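The small bin in the bedroom

August, by Unathi Naidoo
4 comments | 2 shares

When I moved to Tumness I owned one bin, and it stood in the kitchen. Everything I wanted to throw away in the bedroom had to travel down the corridor, and mostly it did not travel. It waited on the floor beside the bed until Thursday, when the lorry comes.

The change began in Dedum, a household shop near the station, where I bought a small bin without a lid. I had wanted one with a pedal. The woman at the till told me that in a bedroom people prefer an open one, and after two weeks I had to agree with her. A lid is a small work, and in the evening I am not willing to do even a small work.

Then there is the question of the bag. My mother always folded the edge wide over the rim, so that the bag could not slide down when something heavy fell in. I tried to do it more elegantly, with the edge hidden inside, and each time the bag sank to the bottom like a wet sock. Now I fold it as she did – it is not beautiful, but it stays.

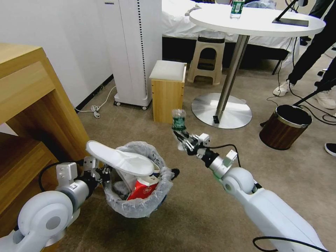
The bulky things are the real difficulty. Paper and tissues take no place, but one old slipper or one cardboard box will fill a small bin before lunch. Boxes should be made flat first and go with the paper, if your town collects it. Plastic bottles I crush in the hand, with the cap off, and then I put the cap back so the air does not return. In Jeltasness, where my sister lives, they ask for bottles whole, so please read the rules of your own street before you follow mine.

I also learned to leave some free carpet on each side of the bin. When it stood tight between the cabinet and a stool, I missed it often and did not always bend down again – and I am a person who writes about tidy rooms.

Related
Vahidi stools: two years of sitting
How to hide a cable along the wall
White sheets and how to keep them white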